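2021年11月20日 课题组笔记 / 抓取小组

今天主要弄两件事:相机位姿重标,还有带把手物体的抓取。昨天那套外参不能用了,底座螺丝重新拧过。Gisell工作台先不动。

任务还是那个:架子上的杯子、水壶类,从把手一侧进,抬起,放到桌面指定区。布留着当干扰物。 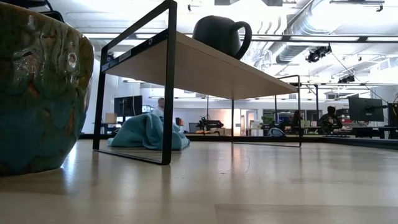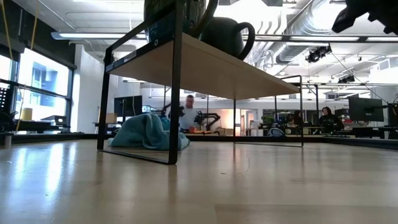
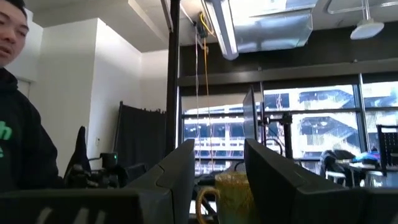
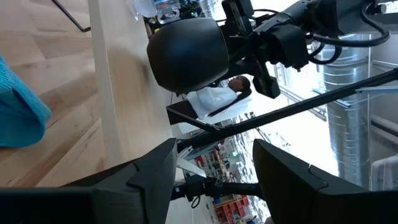
前两张:固定机位,矮架和架下的布;后两张:腕部相机,两指在画面下方。

标定
腕部相机重做手眼,棋盘格取了9个姿态,有一个糊了,删掉重采。残差比上次小,具体数存在Ridmont目录下,文件名写错了,写成ridmnot,先别改,脚本里引用的就是错的那个。。。
固定相机没重做内参,只改外参。角度很低,能看到板子底面,架子上面的东西只露一部分,深度在黑色金属框那里全是洞。釉面的东西也不行,高光处一片空。想试偏振片,实验室好像有一片,问一下。

抓取
Trarnach的默认策略对着杯身去,不对把手。改了候选点的权重,把手附近加分,杯口减分。改完跑了4次:
第1次 到位,夹住了,抬的时候转了一点
第2次 手指碰到杯身,急停
第3次 ok
第4次 规划超时,没动
第2次的日志看了,估计是夹爪模型的指宽没更新,碰撞体还是旧手指的尺寸。新手指前端斜面要重新量。

腕部视角还有个麻烦:窗户那边太亮,自动曝光一直跳,转过去的时候物体整个发暗。曝光先锁死,晚上要另存一组参数。另外腕部转九十度以后图像是横的,标注的同学说看着头晕,导出的时候统一转正,但是原始数据不要动!!上次就是有人覆盖了原图。

数据
到今晚总共1,252条,清洗前。按Hedegaard那边的格式要求,去掉急停的和时间戳断的,目标是留下1,000条以上,应该够。9月份那批没有腕部相机,单独放,不要混进来算。

杂
- 线要重新绑,手臂转到底的时候线会绷紧,先限了关节角度
- 架子位置用胶带在桌面上标一下,每次挪完都对不准
- 急停之后要先回零再使能,顺序反了会报错,新来的同学注意
- 杯子尽量换着用,别老抓同一个,哑光的和上釉的都要有

下次
1 量手指,更新碰撞体
2 超时那次单独复现,看是不是起始姿态离奇异点太近
3 结题展示要一段连续的视频,不能剪,机位再商量
4 ridmnot那个名字找时间一起改了

电池没充,遥控手柄在充电座上,用完放会去。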